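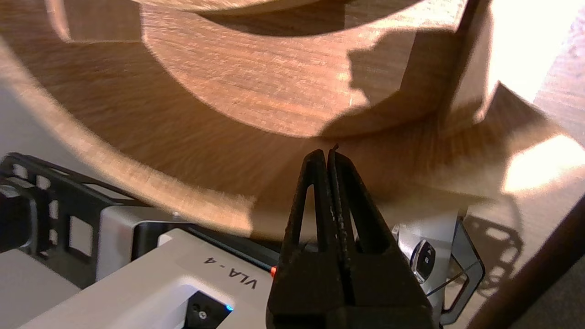

A reader in Brellcombe wrote in to say she followed my potting mix recipe to the letter, and her tomatoes still sulked until the end of June. So what did she do wrong? Probably nothing! I asked a few questions back and her pots were tiny, which brings me to the thing I get asked most.

Container Vegetables: Your Questions

How big does a pot need to be for one tomato?
Bigger than you want it to be. I go with 60 quarts for the big vining kinds (yes, really) and I've stopped trying to talk myself into less. Patio types will put up with half that. One plant per pot, please. I used to squeeze in 2 and I got a lot of leaves.

Can I reuse last year's potting mix?
I do. I tip it out on a tarp in March, pull the old roots, break up the lumps and stir in compost until it looks dark and crumbly again. If last year's plant had blight or wilt, that mix goes under the shrubs and never near a tomato.

Do you sell the Garkis planters?
We do, in the short and the tall. The tall one holds 100 quarts and I would not try to move it once it's full, so pick your spot first. The Kodby is the one to get if you rent or like to shuffle things (I shuffle constantly), as it comes with a saucer and handles you can get your whole hand through.

How often should I water?
Stick your finger in up to the second knuckle. Dry? Water. Still damp? Come back tomorrow. In July I'm out there before breakfast and again after supper, and the basil complains anyway.

What about feeding?
Pots run out of food fast. I mix a little fish emulsion into the can every other week once the first flowers show. It smells awful for an evening. Don't do it before company comes over.

Will peppers grow on a north-facing balcony?
They'll grow, but I wouldn't expect many peppers. Try lettuce, chard, parsley or mint. Mint gets its own pot, always!

Which peppers do you like?
Sembiring, every year. It's a skinny red one, hot but friendly, and it stays short enough that I don't stake it. Seed packets usually come in by late winter and they do sell out.

Can you ship the big planters?
Not the tall Garkis, sorry. Everything else goes out by ground, and pickup is free at the side gate until 5 p.m. Ring the bell and give me a minute, I'm usually in the back greenhouse with the hose running.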